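Getting the play kitchen back in its boxes

I've been meaning to write up how we sort the toy food, mostly so that I stop explaining it in the school car park. We have a lot of it. Plates, bowls, fruit, bottles, all of it living on one white table for most of the day and then, by six in the evening, on the floor of every room we own.

My first go was one enormous tub from Gradero and everything went in it. Lovely for tidying (thirty seconds, lid on, kettle on) but hopeless the next morning, because the only way to find a plate was to tip the lot out again! So now I lay everything out on the table before any of it goes away. It sounds like extra work and I suppose it is, but you can see what you've got, and it gives you a chance to look each piece over for splits and sticky patches.

The plates come first. They're the flattest things we have, so they go at the bottom of the box, standing up if it's deep enough. Anything soft or fuzzy gets kept well away from anything that's going in the washing-up bowl. I learnt that with a felt carrot that took most of March to dry out. Felt and knitted bits get a quick going over with a dry clothes brush, and if there's a mark I dab at it with a barely damp cloth and leave it on the airer overnight. Go with the seam when you brush, or you'll fluff up the stitching. 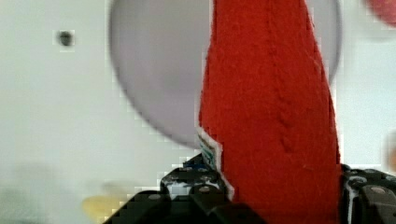 Kieran Penrose wrote in to say that a lint roller does the same job in half the time, and that he does all his red things separately after a cheap one left pink on a cream cushion. Fair point, Kieran, and I've started testing mine with a wet white hanky before I let them near anything pale.

Next, the hard plastic. Bowls nest, so stack them by size and be done with it, see-through ones and all. A blue bowl and a green one take up hardly more room than one on its own. Small round things like play tomatoes are the ones that roll off and vanish under the cooker, so I drop those inside the top bowl straight away. Fruit goes in a drawstring bag, strawberries and orange slices all in together, and I've given up being fussier than that. Bottles are awkward. I lie them on their sides along the edge of the box, caps all facing the same way, and they fill the gap nicely.

For washing I use warm water and a drop of Vamex, then a rinse. Anything hollow with a hole in it I only wipe, as water gets in and you'll never get it all out. Old toothbrush for the grooves in the fruit.
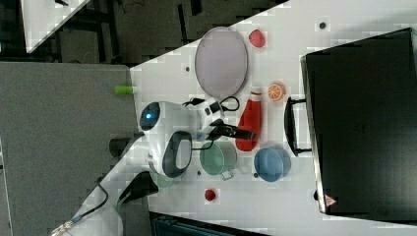 Bradley Pickering asks whether it's worth putting toy bottles away with their lids on. I do, but only once they've stood open on the draining board for a night, otherwise they get that pond smell. If yours already has it, a spoonful of bicarb in warm water, a good shake, and leave it till morning.

As for the boxes, mine are the shallow Ackroyd ones with the clip lids, 2 of them, and they slide under the sofa. Stick a label on the short end, where you'll see it when you're on your hands and knees.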